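Wulum, week two: boxes and trays

April 2018

Our club entry for the Wamcombe round is called Wulum. The task is plain: pick groceries off a table and put them in a white tray. We have 70 scored attempts behind us, and the tall boxes still cost the most time. I moved the approach point and lowered the closing speed.

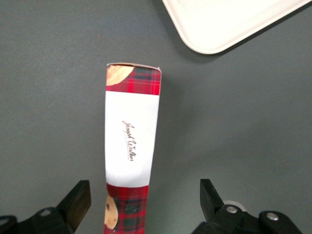 Shortbread box between the open fingers, wrist view.

Sandrine Royer wrote the planner for the 2 arms. Her version assigns each item to one arm before anything moves, so the arms never negotiate over the tray. It is slower on paper. I prefer it, as the logs are readable. Small cartons are held upright and carried over the rim; chip bags and bottles have their own grasp settings. 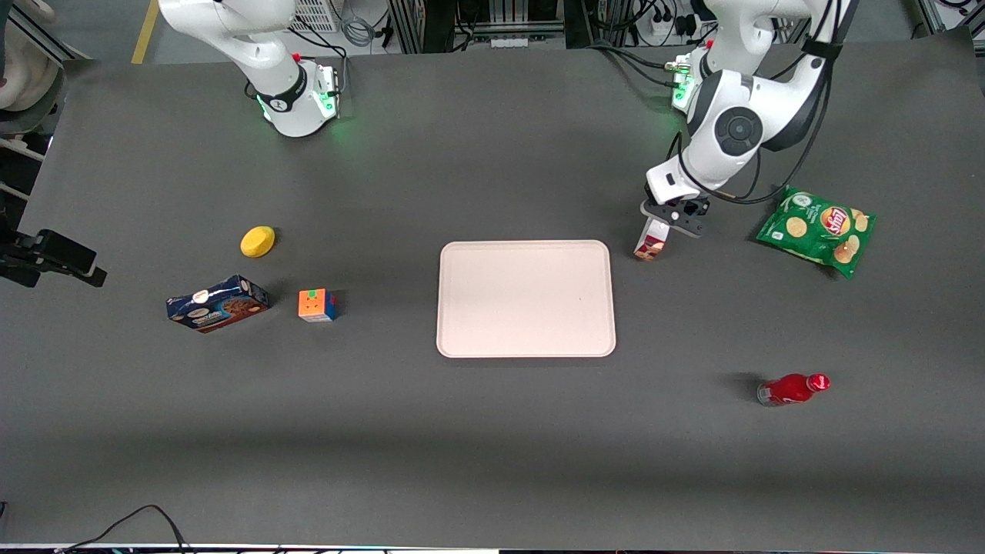 Still to do

Recheck the wrist offset on both arms. Merge the Collania branch. Cut the config file, now 169 lines, down to what we use.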